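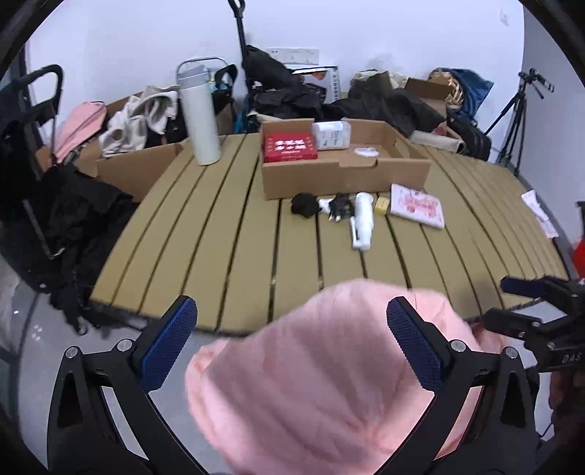

11 October 2022
Posted by Segura

I've had the Clutach hand gripper kit since August and have used it enough now to say what I think. It cost me £1748 from Lunberg for a pair of grippers, with delivery on top. The other one I looked at was the Furnus set at £4000, and I couldn't justify that for something I use at home in the evenings.

The idea is that you hold the grippers yourself and do ordinary jobs with them, and the recordings go towards training a robot arm to do the same. My own arm is still half built, so this is a review of the hand-held part only.

Build first. The fingers are black and have blue textured pads on their inner faces. The letters DAS are embossed on the dark body, which the manual doesn't mention anywhere. I did email Lunberg to ask and they haven't replied to that one, although they answered my question about charging the same day.

The pads are the best thing about it. I expected trouble with fabric and there was hardly any. Knitted things are the easiest by a long way, because you only need to pinch a bit and the rest bunches up and comes along. Thin cotton is harder. If it is lying dead flat the tips slide over it, and you have to push a fold into it first and then close. Shiny packets are somewhere in between. Cardboard flaps are fine if you come at them from the edge.

Plugs and cables I still find awkward. The plug is no bother but the cable twists the thing round as you lift, and with two grippers you end up holding the plug in one and chasing the cable with the other. I've got better at it — slower, mainly.

I do most of it on a slatted wooden table, and I'd suggest something solid if you have the choice. Small items tip into the gaps and the fingertips catch on the slats when you come in low. It's my own fault for not clearing the proper bench.

Comfort is only fair. The handle suits a larger hand than mine and after 16 minutes or so of steady folding I want to put it down. The trigger is stiff for the first week and then loosens a little. I have wrapped the left handle in bar tape and haven't got round to the right.

The software is plain and does the job. You press record, do the task, press stop, and it asks whether to keep the take. I'd like a way of throwing away several takes at once. Storage on the basic plan stops at 2000 clips, and after that you either pay monthly or move them to your own drive. I moved mine. It took an evening, and the file names came out in a daft order which I've had to put right by hand.

Spare pads are sold in pairs and you swap them with a screwdriver. Mine still grip well so I haven't needed to, but I bought a set with the kit to save paying postage twice.

Would I buy it again? Yes, at that price. If you mainly want to work with small hard parts I'd wait and try one first, as I've hardly used it for that. For clothes, packets and general household stuff it has been good. I'll write up the arm when the shoulder joint stops slipping.

Contact | © 2022 Segura | Back to top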